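Robotics Lab Practice, Unit 8: Pad failure on parallel grippers
Instructor: Ximena Mendoza
Handout revised August 7, 2018

Read before the lab session. You will need section 4 at the bench.

1. The Ilten fault

The case for this unit comes from the packing cell at Rurkside. The cell used a two-jaw gripper with soft covered pads to move glass jars from a belt to a tray. In April the cell started dropping jars. The controller logged a good grasp each time. The operators on the first shift called it the Ilten fault, after the line it happened on, and the name stuck.

The first response was to raise the grip force. The drops stopped for two shifts, then came back more often than before. The second response was to slow the arm down. This helped a little and cost the line a good part of its output. At that point Tumelo Mahlangu took the gripper off the arm and looked at the pads. The covering on one jaw had come away from its backing along the inner edge. Under load the loose layer slid over the layer below it. The jar moved with the loose layer and the jaw stayed where it was.

2. Why the controller did not see it

The controller judged a grasp by two signals, jaw position and motor current. With a jar between the pads, the jaws stopped at the expected width and the current rose to the expected level. Both signals were correct. Neither one measures slip.

A loose covering still has thickness and still pushes back when squeezed. From the motor's side it looks like a sound pad. The trouble only shows in shear, when the arm lifts or changes direction – and the cell had no sensor for that.

Raising the force made things worse over time. More force put more stress on the bond at the edge of the covering, and the peeled area grew. Keep this in mind when you see a fix that works for a day.

3. How pad coverings fail

Edge lift. The covering separates at an edge, usually where objects enter the jaws. The edge looks wavy or stands up from the pad.

Tearing. A lifted edge catches on an object or on the table and rips. Flaps and torn strips can hang into the space between the jaws.

Wrinkling. The covering stretches and no longer lies flat. Contact with the object becomes patchy and grip varies from one grasp to the next.

Shedding. Small pieces come off and end up on the work surface or the product. At Rurkside this was treated as a separate quality problem, and Stela Costache's report on it sat in a different folder from the drop reports for 16 days.

4. Bench inspection

Power the gripper down before you handle it. On a hand-held unit, lock the trigger as well.

Open the jaws all the way and set the tool over a clear, light-colored part of the table. Dark pads are hard to judge against a dark background. 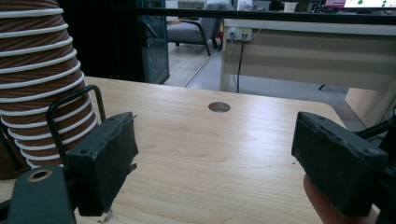
Check the top edge and the inner edge of each pad, then the bottom corners. The bottom corners get missed most often, and loose material there tends to hang out of sight under the jaw. Look at both jaws even if the first one is clearly bad. Wear is rarely even, and replacing one pad only will leave you with two different friction values.

Press a fingertip on the covering and push sideways toward the tip. A bonded covering does not move. If it shifts at all, tag the gripper and write "pad" on the tag. Do not glue it back down for the session.

Keep fingers off the links behind the pads. Darius Buzatu will have the spare sets at the front bench.

5. For next time

Write one page on the following: what could the Rurkside cell have measured, using only the hardware it had, that would have shown slip before a jar fell? Reading: the Garnis lab notes on grasp checks, pages 8 to 15.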